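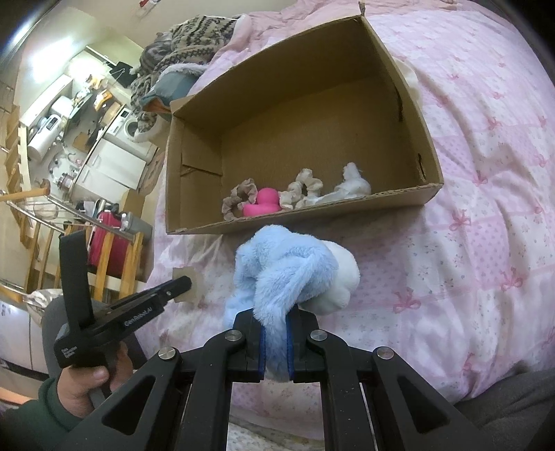
The donation box on the guest bed, with the first small items along one side and the blue plush next in line.

4 min read

The annual reduction of soft toys and hair accessories in this household takes place in April. The procedure has been revised over several years, and readers of this blog have asked that it be set down in one place.

Sorting is carried out on the bed in the back bedroom. The floor was used in earlier years and proved unsatisfactory, as items drifted under the dresser and were not recovered until summer. The pink bedspread with the bows remains on the bed during the work. It is washable, and small objects show up well against it.

One open carton is used at a time. A plain brown box is preferred to a plastic tub, which encourages long-term storage of things that were meant to leave the house. The present carton came with an order of lamp parts from Tunwood and has been in service since winter. Its lid is gone, and it will be closed with a sheet of cardboard and tape before delivery.

Small items are placed first and kept to one side. This year these include scrunchies in taupe and cream, a bright pink rubber duck, and a crumpled white piece that will be looked at again before the box is closed. The scrunchies were bought at the Bemstead street fair and were worn for one season. The duck was the subject of some discussion. It has been placed in the box twice before and withdrawn both times, and no further withdrawals are anticipated.

Large plush toys follow. The light blue one, with its shaggy fur and rounded white part, takes up a good deal of room and is best set at the opposite end from the small things. Long-haired plush should be brushed before it is given away. A pet brush from the Flollisach hardware store has served for this purpose, and a wide comb will do if used gently.

Delivery is made to the Tanasarn reuse center, 628 Mill Road, where boxes are accepted at the side door until 4 p.m. The center asks that clothing and toys be packed separately. Hair accessories may travel with either, according to the person at the desk last year, although the printed sheet does not mention them.

The bookshelf in the hall will be addressed next month, beginning with the lower shelves.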